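Bench Gallery: Control Board and Wiring

Posted in August by Orest Stetsiuk

Sugeng Halim and I spent part of the summer sorting out the electronics for Prendora, our small greenhouse controller. This page is for the bench work on the main board: the connectors, the tray it sits in, and how we keep the leads organized. The pump and valve pages are separate and are linked from the project index.

The board came to us as a pull from older equipment, with no paperwork. Sugeng went over it with a meter and wrote up a list of which connectors carry power and which carry signals. The list runs to 58 entries and is taped inside the cabinet door. If you are following along with a board of your own, make the list first. The silkscreen on ours is hard to read in places, and two of the labels disagree with what we measured.

We leave the board mounted in its grey tray while we work. The tray gives you something to hold besides the board edge, and it keeps the underside off the table. A plastic storage box makes a good stand for it. With the tray on the lid, the connectors along the front edge come up to a comfortable height, and spare leads can go in the box.
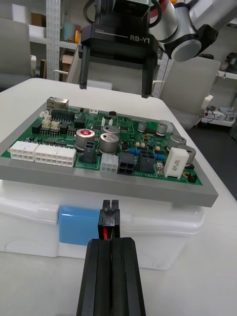

Small leads are the ones that get lost. Anything with a red and a black wire looks like anything else with a red and a black wire, so each lead gets a paper flag near the housing with a number that matches Sugeng's list. We used to write on masking tape, but the ink rubbed off after a few weeks of handling. Paper flags under clear tape have held up better.

Check which way a housing faces before you push it on. Some of ours will go onto a bare header backward without much force, and the keyed ones can be forced if you are in a hurry. Hold the housing by its body and keep the pull off the wires. If a wire slides out of the back, the crimp was bad or the little locking tab didn't catch. We redo the crimp in either case.

The big white power connectors at the front are a different matter. They are stiff, and they need to be pressed on straight. Support the edge of the tray with your other hand so the box doesn't slide across the table.

A few notes on the capacitors. There are seven of the upright can type, large and small, and they stand tall enough to be in the way of fingers and sleeves. Sugeng measured all of them in place and then pulled one of the large ones for a proper test. We wait five minutes after unplugging before touching anything on the board, and then check with the meter anyway.

We only use the Ethernet jack for setup. Once the controller is in the cabinet, the readings go to a memory card, and somebody copies them off once a month. The longest log so far has 1,410 rows in it. That covers the first run with the Flovenent valves, which we have since replaced.

Leads made so far: 257, counting the ones we threw away. Almost 200 of those were for the sensor rows and are all the same length, so they went quickly. The short ones inside the cabinet took longer per piece, and most of the rework was on those.

Still to do on this board:

Replace the cracked standoff under the tray
Finish the flags for the signal leads
Copy the connector list into the Zurnedine folder so both of us can edit it
Find a longer lead for the cabinet fan

Corrections to the connector list should go to Sugeng. Please include the number on the flag.

Back to project index
Next gallery: Cabinet and Door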